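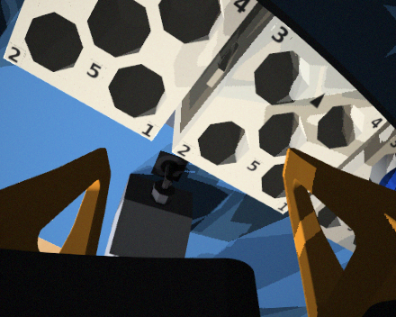

Laying out a two-arm tube sorting bench in simulation

By Kenna Mowat
June

Build the bench as a model first. The arms on my table are heavy, the table is small, and moving a bolted base a hand's width to the left takes most of an evening. In the simulator it takes one edit. These notes cover the layout I used for the tube sorter at the Prostport shared workshop and the checks to make before you drill anything.

You need two arm models with parallel grippers, a CAD program that exports meshes, and a physics simulator that can load both. I assume you can already get an arm to move from one pose to another.

1. Table and mat

Measure your own table and model that one. Put the mat on as a separate body with its real outline. If you plan to cut a notch at the back, cut it in the model too, so you find out early whether it gets in the way of anything.

Set friction on the mat before you place parts on it. My first blocks slid whenever a tube caught the rim of a hole.

2. Blocks

The sorting blocks are cubes with five holes in the top, laid out like the five on a die. I made mine 60 mm on a side. The holes are octagonal. A round hole in a collision mesh ends up as a many-sided one anyway, and eight flat walls keep the mesh light. They also print cleanly without support.

Put a large number on the front face and small numbers beside the holes on top. The large one tells you which block, the small ones tell you which hole. Use the same numbers in your code. I started counting from zero in the script and from one on the parts, and Calum Munro spent an hour chasing a fault that was only that.

Set the row on a diagonal. With the row parallel to the table edge, the far block was at the limit of one arm and the near block was too close to the base of the other.

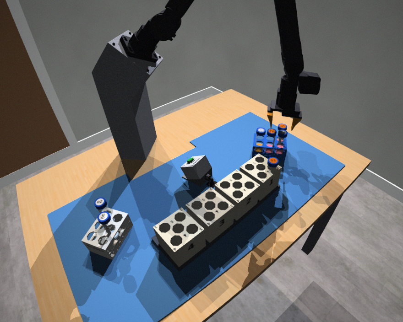

Place the supply rack at the far end of the row, near block 1, and check that the gripper can come straight down on it. Any tilt in the approach and the fingers touch the neighboring caps. The second holder goes on the opposite side of the mat, where the left arm can reach it without crossing over the blocks.

The button box belongs behind the row. I wired mine as a start signal, and in the simulator it is a contact sensor with a short spring travel. Leave room beside it for the cable. Model the cable stub as well, even as a plain rigid piece.

3. Gripper fingers

Start with straight fingers and a narrow tip. Set the closing force low and raise it in small steps until a tube stays put during a fast move. Mine held at 6 newtons. If the tube rotates between the fingers, add a shallow groove to the pads before you add force.

Grip below the cap. Caps vary from batch to batch, and a tube held by the glass or plastic sits at the same height every time.

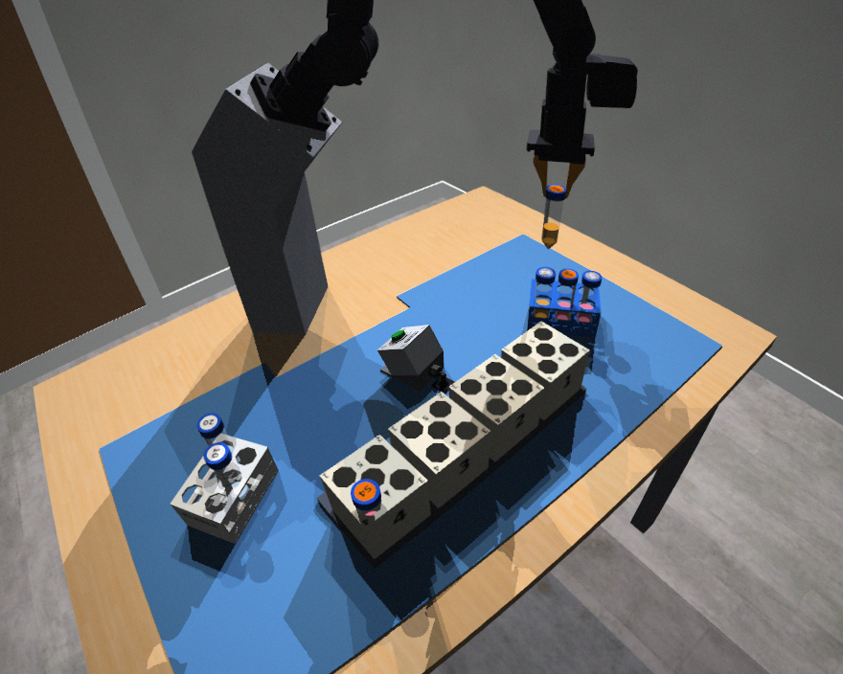
4. Moves

Write each transfer as separate poses: above the tube, at the tube, straight up, above the hole, down, open, straight up again. Keep the sideways travel high enough that the tip of a held tube clears the caps of the tubes already standing.

Run one arm at a time until every hole has been filled once. Then let both run, with a rule that only one gripper may be over the blocks. A simple lock in the script is enough for this.

5. Checks before you build

Shift every block by a few millimeters at random and run the full set again. I did 48 runs and had 11 bad insertions, nearly all at block 4. A wider lead-in at the top of the holes fixed most of them. Reprint the mesh and the real part from the same file.

Then print the layout at full scale on paper, tape it to the table, and mark the base bolts through it. Alistair McIver has the long drill bit if you are working at Prostport. Return it to the second drawer.

The mesh files are on the shared drive under "tube bench."

This site uses cookies to remember your settings. Accept | Decline

Contact the workshop | © Prostport Shared Workshop | Back to top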